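The Case for Keeping the Paper Ballot at the Annual Meeting

April 16, 2023

The Volcombe Housing Cooperative will shortly ask its members to decide whether elections to its board should move entirely online. The proposal has been presented as a matter of convenience, and much of the discussion so far has treated it as settled. This essay argues that the cooperative should keep a paper ballot, cast in person or returned by mail, as the primary means by which members choose those who govern their homes.

The cooperative has 1,251 voting members. At the last annual meeting, held in October, 200 of them cast a vote. Those who favor the change cite this figure more than any other, and it deserves a serious answer. Low turnout weakens a board's authority. It leaves decisions on rents, repairs and reserves in the hands of people chosen by a small part of the membership. Any responsible member should want the number to rise.

The question is whether the method of voting is the cause. The bylaws require that ballots be mailed 28 days before the meeting. In the last two cycles the ballots went out on time, but the candidate statements did not accompany them. Members received a list of names, a return envelope and a notice of the meeting date. Many had no means of knowing what any candidate proposed to do. A member who declines to choose among strangers is behaving sensibly, and a website showing the same names would give that member no better reason to take part.

Turnout was higher in the years when the contest was about something. When the board proposed selling the Balogun Street parcel, the hall was full and the count continued well into the evening. The ballots used that night were the same ballots that are now described as an obstacle. The members came because they had been told plainly what was at stake, and because those on both sides of the question had gone to the trouble of writing to them.

It is also said that paper is expensive. The printing and mailing of the last election cost the cooperative 3,000 dollars. The sum is real, and the finance office is right to examine it along with every other line. It should be compared, however, with the full cost of the alternative. The Saltosora voting service charges an annual fee, a setup fee in the first year and a further charge for each special election. Staff time would be needed to maintain a correct list of email addresses, which the cooperative does not presently have. Members without an email address would still have to be sent something by mail. The draft budget attached to the proposal shows the first of these costs and omits the others.

Cost is in any event the lesser question. The strongest argument for paper is that every member can understand how it works. A ballot is marked, sealed, delivered, opened and counted in a room where any member may sit and watch. If the result is close, the ballots can be taken out and counted again by different people. No special training is required to follow the process or to object to it. An observer who believes that a ballot has been placed in the wrong pile can say so, and the ballot can be examined on the spot.
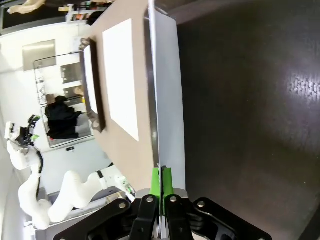

Merle Mahuika has put the opposite view in a letter to the members' bulletin, writing that a count which can be watched is of little comfort to a nurse on the night shift, who can attend neither the meeting nor the count, and who has twice found her mailed ballot returned for want of a signature on the outer envelope. The letter goes on to ask why a member who pays her charges online, requests repairs online and receives her statements online should be thought unable to vote in the same way.

The letter raises two separate points. The first is entirely fair. The signature rule has cost members their votes, and it has done so under a form that places the signature line beneath the flap, where it is easily missed. The form should be redesigned before the next election. Members whose envelopes arrive unsigned should be notified and given a reasonable period in which to correct the error. Neither step requires an amendment to the bylaws, and neither should have waited this long.

The second point rests on a comparison that does not hold. When a member pays a charge online, both the member and the office have a record of the payment, with a name, an amount and a date. If something goes wrong, the two records can be laid side by side. A vote is different in kind, for the office must not know how any member has voted. An electronic system must therefore confirm that each member has voted once while severing the vote from the voter, and the member has to trust that it has done both. The vendor may well have done both. The ordinary member has no practical way to check.

This difficulty would matter less in an organization where trust was plentiful. Volcombe has been through a hard period. The dispute over the Zurum Court boiler contract divided neighbors, and some members continue to believe that the vote approving it was improperly conducted. The recount showed otherwise. It could show this only because there was something to recount. Several of those who had been most critical attended, watched the envelopes being opened and accepted the result in writing. It is difficult to imagine a report from a software vendor having the same effect.

There is also the matter of who would be left out. The average age of the membership is rising, and the older buildings contain many residents who have lived there since the cooperative was formed. Some of them use computers with ease. Others depend on a son, a daughter or a helper to read their email and enter their passwords. A mailed ballot can be completed by such a member privately at the kitchen table. An online ballot, for the same member, would often be completed by somebody else. The proposal contains a single sentence on this subject, promising that assistance will be available at the office during business hours.

Supporters of the change have suggested a compromise under which online voting would be the default and paper would be supplied on request. This should be approached with caution. A right that must be requested is used less than one that arrives in the mail. The request form would need a deadline, the deadline would be missed, and the members missing it would be largely those the arrangement was meant to protect. If the board wishes to test electronic voting, it could reasonably do so on advisory questions, such as the hours of the laundry rooms or the planting of the courtyard, where an error would do little harm and the office could learn what the system demands of it.

In the meantime, there is a good deal that could be done to improve participation under the present rules. Candidate statements should be mailed with every ballot, in large type and in each language for which the office already provides notices. A forum should be held in each building, with at least one scheduled for the early morning to suit members who work at night. Drop boxes should be placed in the lobbies and emptied daily by two people acting together. The count should begin at an hour when working members can attend. These measures would be modest in cost, and they would answer most of the complaints that have been brought against the paper ballot itself.

The proposal requires the approval of two-thirds of those voting. Members should note that the vote will be conducted on paper, and that unsigned envelopes will again be rejected unless the board acts first. A motion to permit the correction of unsigned envelopes has been submitted for the agenda of the next regular board meeting, and members who support it are encouraged to write to the secretary before that date.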